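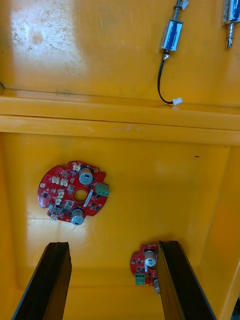 According to one reader of the earlier version, Adby, the old text made a solenoid sound like a kind of motor, and "it's a coil and a rod, leave it at that". Fair. The article has been redone with that in mind, sections on wiring and faults still thin.

Push-pull solenoid

A push-pull solenoid is a small electrical part that turns current into a short straight movement. Coil of wire, metal frame, sliding rod (the plunger). Current on, the plunger is drawn into the coil. Current off, a spring usually puts it back. Found in door locks, vending machines, coin mechanisms, pinball tables, valves and a good deal of hobby work.

Names

"Push" and "pull" are often the same part seen from different ends. The plunger always moves into the coil; a thin pin fixed to its far end comes out the other side and does the pushing. Sellers' listings mix the two terms freely. "Linear solenoid" and "open frame solenoid" turn up as well, the second meaning that the coil sits in a bent metal bracket and can be seen from the side.

Parts

Frame – normally steel, bent into a box or a C shape. Carries the magnetic field round the outside of the coil and gives somewhere to put the screws.

Coil – enamelled copper wire, many turns, covered with tape. Blue tape on silver frames is a common look, and the two mounted on the yellow panel are both of this sort. Tape colour says nothing reliable about voltage.

Plunger – soft iron or steel. Should slide freely by hand with the power off.

Spring – coiled round the shaft, on the small types usually outside the frame. Missing springs are a frequent complaint with second-hand parts.

Lead – two thin wires, sometimes sleeved together, bare or ending in a small plug. White plugs are usual but they are not all the same pitch, so check before ordering the other half.

Mounting

Most are fixed through tapped holes in the frame. Screws must be short. A long one goes straight into the winding and that is the end of it. On a plastic panel, washers help spread the load, as the repeated knock will work a hole loose over time. The plunger needs a clear straight path; any sideways pull wears the shaft and makes it stick. Leave slack in the lead, and keep it away from the moving end.

Inside a box or under a lid it is worth fitting the solenoids before anything else goes in, becuase the screws are hard to reach later.

Heat

Small solenoids are rarely meant to be held on. The duty cycle gives the share of time the coil may be powered, and a part rated for short bursts will get too hot to touch if left on. Plastic close to the frame can soften. A 12 volt coil run from a higher supply pulls harder and heats a lot faster.

Faults

Buzzing – wrong supply, or plunger not seating fully.
Weak pull – stroke too long. Force drops off sharply with distance.
Slow return – tired spring, dirt on shaft. Wipe it, do not oil it, oil collects grit.
Nothing at all – plug not pushed home, or broken wire where the lead leaves the tape. Check these first.

A diode across the coil is needed when it is switched by a transistor, otherwise the voltage spike at switch-off can destory the transistor.

See also: relay, electric strike, solenoid valve, voice coil

Last edited 15 June 2021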